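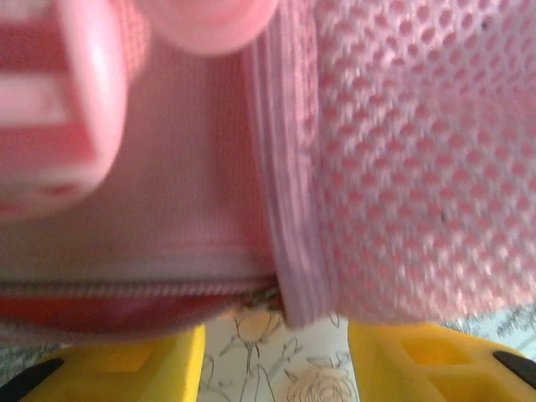 Pink mesh and ribbed binding, close up

From: Brittany Kennedy
To: Ureo theme list
Subject: Re: Pagination or a Load More button?

On Thursday, Nicanor Robles wrote:
> Our archive has 394 posts and the numbered links
> at the bottom look dated. Has anyone tried a
> Load More button with the Ureo theme?

Hi Nicanor,

Yes, and I love it! I switched my blog over in August, with 13 posts per load, and the archive is so much nicer to scroll on a phone now. 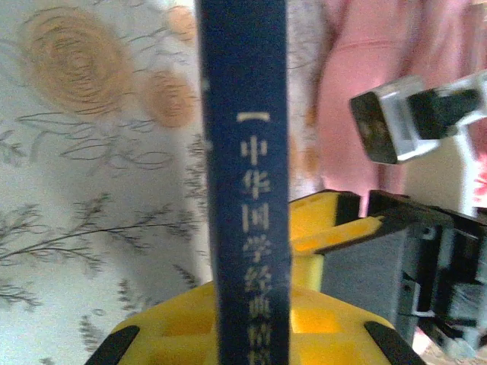

Navy book spine with Chinese lettering

One thing to watch - the back button. Ureo forgets how far down you were unless you turn on "remember position" in the archive settings. Yesenia Zamudio found that one for me and I could have hugged her. 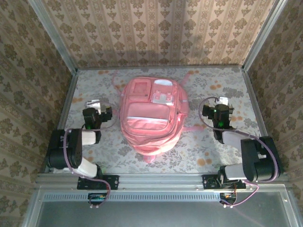 Category pages are where I'd keep the numbers. People go there hunting for one old post, and a numbered page is something you can bookmark. Think of the front pocket on that pink backpack, with the two smaller ones above it: I want my categories split up like that, each with its own way in.
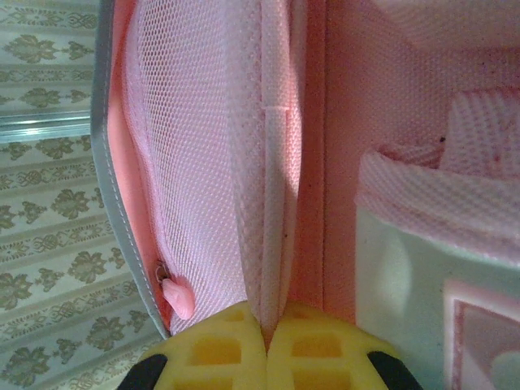 Will search engines still find the older posts?
They will if you leave the plain page links in the markup underneath the button, and Ureo does that by default.

Send me your archive template if you get stuck, I'd love to see it!

Brittany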